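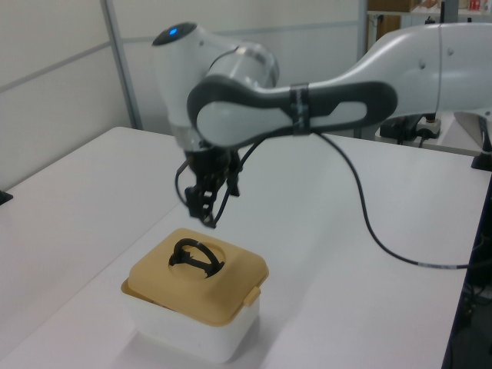
4.2 Keeping leftovers in shared kitchens

When we first sat down with the households in Loltwood, we expected to talk mostly about what people cooked, and instead we spent long and very pleasant afternoons hearing about what they did with the food afterward. Of the 793 diary entries we collected, a surprising share dealt with leftovers - who had put them away, where they had gone, and who was allowed to eat them. Natália Štěpánek, who kept the diaries in order for us, began marking these entries in green, and we have kept her grouping here.

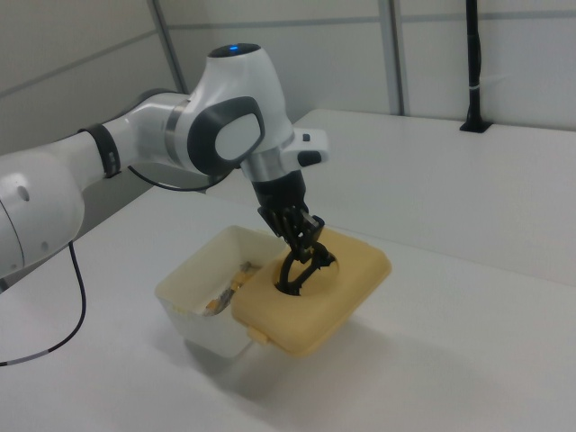 Why do leftovers get thrown out even when people mean to eat them? In most of our diaries, the food had been pushed to the back of the refrigerator and the person who put it there forgot what it was.

Labels helped a little, though less than we had hoped. In the 13 kitchens where we handed out a roll of tape and a pen, people wrote dates with great care for the first week or so, and then the pen wandered off to another room. What lasted longer was a shelf set aside for food that anyone could take. One older couple called theirs "the lucky shelf," and their grown children still went to it first when they came to visit.

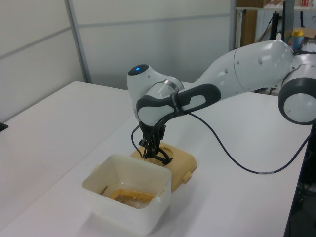

Figure 2. Tan plastic lid lying flat on a white table.

Matching lids to containers came up again and again, often with a good deal of laughter. Several families kept the two in separate drawers, and their entries from November, when the big holiday meals begin, mention covering bowls with a plate because the right lid could not be found. We return to these makeshift covers in Section 5.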